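Espalier apples on a windy site: speaker notes
Oltside Garden Society, Friday, June 1, 2018
Speaker: Dymphna Nic Aodha

SLIDE 1. Site
Oltside block, west fence. Clay loam over gravel. Prevailing wind from the southwest. Row is 24 metres long, planted as whips.
Mention that Oisín Brophy built the posts and wires and will take questions on fencing afterwards.

SLIDE 2. Rootstock
Semi-dwarfing for this soil. Full dwarfing stock needs permanent support and steady water, and sulks in clay.
Do not bury the graft union. Keep it a hand's width above soil level. Scion rooting cancels the size control.

SLIDE 3. Wires
Bottom wire at 65 cm, then 33 cm between tiers. High-tensile galvanised, strained at one end only. Re-tension at the end of the first winter.
Posts go in before trees. Pause here, someone always wants the post depth. Answer: a third of total length in the ground.

SLIDE 4. First cut
Head the whip just above the bottom wire, with three good buds below the cut. Top bud becomes the leader, the two beneath become the arms.
Train arms on canes at 45 degrees for the growing season. Lower to horizontal at leaf fall. Lowering too early stalls the weaker arm. If the arms are uneven, raise the weak one and drop the strong one until they match.

SLIDE 5. Summer pruning
Main point of the talk. Go slowly.
Laterals from the arms: cut to three leaves above the basal cluster once the bottom third of the shoot has gone woody.
Sublaterals: cut to one leaf.
Leave anything shorter than a pencil. It will often carry a fruit bud.
Secondary growth after a wet summer comes off in autumn, back to the same bud.
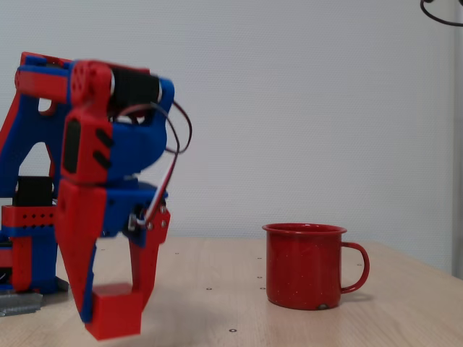
Gripper and wrist, with wiring to the right.

SLIDE 6. Winter work
Spur thinning only, on trees past their sixth year. Remove spurs on the underside of the arm first, then the crowded ones.
Winter heading cuts on laterals produce water shoots. Show the pruned sample branch at this point and pass it along the rows.

SLIDE 7. Ties and feeding
Soft tube tie in a figure eight. Check every tie in November, before the spring flush thickens the arms.
Compost mulch, kept clear of the trunk. No high-nitrogen fertiliser on established trees.

Questions. Handout is on the side table. Return secateurs to Oisín.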